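Dispensary licensing in Mutirby

Dispensary licensing in Mutirby is the system by which the city of Mutirby permits and inspects businesses that sell cannabis to the public. It is set out in the city's Retail Cannabis Ordinance and is run by the Office of Business Permits. The system covers storefront dispensaries and delivery services. Growing and laboratory testing are licensed by the state and fall outside it.

Background

Mutirby had no local rules for cannabis sales before the ordinance was passed. Patient collectives had operated in the Deák district since 2000 under ordinary retail permits, which did not mention cannabis and placed no limit on the number of outlets. Zoning complaints were handled case by case by the planning department, and the outcomes varied. A report by the planner Ildikó Lakatos recommended a single permit class with fixed distance rules. Most of its proposals were carried into the ordinance, though a suggested ban on window advertising was dropped before the final vote.

License classes

The ordinance creates three classes of license.

Class A covers storefronts that sell only to registered patients. Holders pay a lower yearly fee and may open on any commercial street.

Class B covers storefronts that sell to any adult. These must stand at least 689 feet from a school or public playground, measured in a straight line between the nearest property lines.

Class C covers delivery services with no public counter. A Class C holder must keep its stock in a locked building within city limits and must record each delivery before the driver leaves.

A business may hold a Class A and a Class B license at the same address if patient and adult sales are rung up separately. Class C licenses cannot be combined with either of the others.

Application and review

Applications are accepted once a year, in November. Each must include a floor plan, a security plan, proof of the right to occupy the building, and a list of every person with a financial interest in the business. Complete applications are placed in order by lottery. The city had received 1641 applications by the close of the most recent window, most of them for Class B.

The number of Class B licenses is capped at eight per council district. The cap does not apply to Class A. Applicants who are refused may appeal to a hearing officer within 30 days – a second appeal goes to the county court.

Product tracking

Every package sold must carry a printed label with a batch number. Sales are entered in Biline, the inventory system used by the city, at the time of purchase. Dispensaries may enter sales on a desktop terminal, a tablet or a phone, provided the device is registered to the license holder. Entries made on an unregistered device are treated as missing, and a store with repeated missing entries may be ordered to close until its stock has been counted.
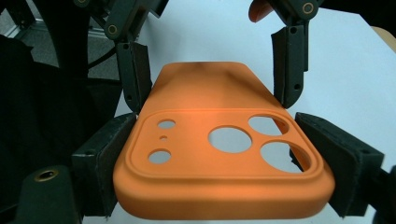
Inspection and penalties

Inspectors visit each storefront at least twice a year without notice. They compare shelf stock with the Biline record, check labels, and review the log of age checks. Minor faults lead to a written warning with a date for correction. Sales to minors lead to suspension on the first finding and loss of the license on the second.

The first suspension under the ordinance was issued to Unetti, a Class B storefront in Deák, over unlabeled stock. Its owner, Benedek Hajdu, appealed on the ground that the packages were awaiting return to the grower. The hearing officer, Réka Gál, upheld the finding but shortened the suspension, ruling that the ordinance did not say how returned goods were to be stored.

Amendments

A storage rule was added after the Unetti decision. It requires goods held for return to be kept in a marked area away from the sales floor. An amendment in force since June 2026 allows a license to pass to a new owner without a new lottery, provided the address and class stay the same. A proposal by council member Lilla Halász to raise the Class B cap remains under review.

See also

Cannabis retail zoning
Deák district
Seed-to-sale tracking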